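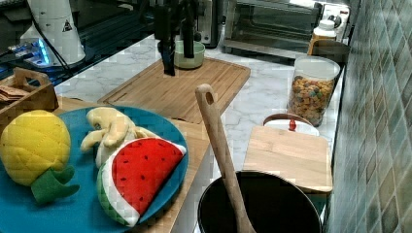 Page last changed: 23 April 2021

Print this page | E-mail this page

Figure 3. Plush pineapple, banana and watermelon slice on a blue plate.

3. The speech over the basket

We now come to the part of the study we most enjoyed, the words that the worshiper speaks in Deuteronomy 26. The passage is short and it is a gift to anyone who preaches. A farmer puts some of the first produce of the land into a basket, takes it to the place of worship, hands it to the priest, and then has to talk. And what a speech it is! It opens with a wandering ancestor, goes down into Egypt, passes through hard labor and rescue, and arrives at last at the ground the farmer has been working: "And now, behold, I have brought the firstfruits of the land."

All 14 sermons in our collection use this text, and they come from 12 congregations in the Rerner and Wisach districts. We had expected most of the preachers to go straight to giving, and many of them do get there. What surprised us was how long they stay with the speech first. Several recite it slowly, a phrase at a time, and two of the Wisach preachers have the congregation say it back to them. On the recordings you can hear people settling into the rhythm by the time they reach Egypt.

The pronouns are a large part of this. The speaker starts with "my father," but when the story reaches Egypt it turns to "us": the Egyptians treated us harshly, we cried out, the Lord heard our voice. Then, at the very end, the speaker says "I" again. A person living generations later claims the whole story, and brings a basket as somebody who was there. Six of the sermons point this shift out in so many words. The longest treatment, from the Güler church, spends nearly a third of its time on it and never drags. The preacher reads the verses once with all the pronouns changed to "they," lets that hang for a moment, and reads them again as written. It is a wonderful piece of teaching, and we have both since borrowed it for Bible study groups.

The opening words get less attention, perhaps because they are hard. The Hebrew phrase in verse 5 is brief and can be taken in more than one way. Many English Bibles have "a wandering Aramean was my father," while the King James Version has "a Syrian ready to perish was my father." The verb can carry the sense of being lost or straying as well as that of perishing, and the ancestor is most often taken to be Jacob. Only 3 sermons mention that the translations differ. We would gladly have heard more, for the two renderings preach quite differently. Wandering suggests a road. Being ready to perish suggests an empty cupboard, and puts hunger right at the front of a speech made over food.

There is also the old puzzle of where the basket is. In verse 4 the priest takes it and sets it down before the altar. In verse 10, after the speech, the worshiper is told to set it down before the Lord. Some scholars see two sources joined together here, and others see one ceremony described twice from different sides. None of the sermons argues the case at length (it would be a brave preacher who tried), but one from Bateck makes good use of it. There the basket is said to pass from hand to hand, so that the giver and the priest both have a share in the offering. Whatever we think of that as history, it takes the wording seriously, and it led the preacher into a warm passage on who does what in a service and why so much of it is shared.

Later Jewish tradition adds something we had hoped to find in the sermons and did not. The Mishnah, in the tractate Bikkurim, tells how at first those who could recite the words did so on their own, and those who could not were prompted. People who needed prompting then stopped coming, so it was ruled that everybody should be prompted. That small change in practice says so much about public worship. It protects the shy and the unschooled at the cost of a little display by the able. We read it beside the two Wisach recordings, where the whole room repeats the words after the preacher, and the likeness was striking even though neither preacher mentions the source.

The passage closes with a meal, or at least with a command to be glad. Verse 11 names the company: you, the Levite, and the stranger who lives among you. The sermons are at their liveliest here. Most of those from the Rerner district connect the stranger in verse 11 back to the speech, where Israel's own ancestor lived in Egypt as a stranger, and the connection is plainly in the text, since related Hebrew words are used in both places. A few preachers treat verse 11 as a cheerful ending and pass over the guest list. We think this loses a good deal. The Levite has no farmland of his own and the stranger may have none either, yet both are to rejoice in the harvest of someone else's field.

We should add a word about tone. Written down, several of these sermons look plain, even thin. Heard aloud they are full of life, and the transcripts in the appendix mark pauses and repeated words for this reason. Section 4 takes up the hymns chosen to follow them, beginning with the Güler services in February, when the text was read far from any harvest and the singing had to supply the season.

Print this page | E-mail this page

Related items
Section 2: How the sermons were gathered and transcribed
Section 4: Hymns sung after the reading
Appendix: Transcripts from Rerner and Wisach
Reading Ruth aloud: notes from the Bateck study group
The Levite and the stranger in Deuteronomy 14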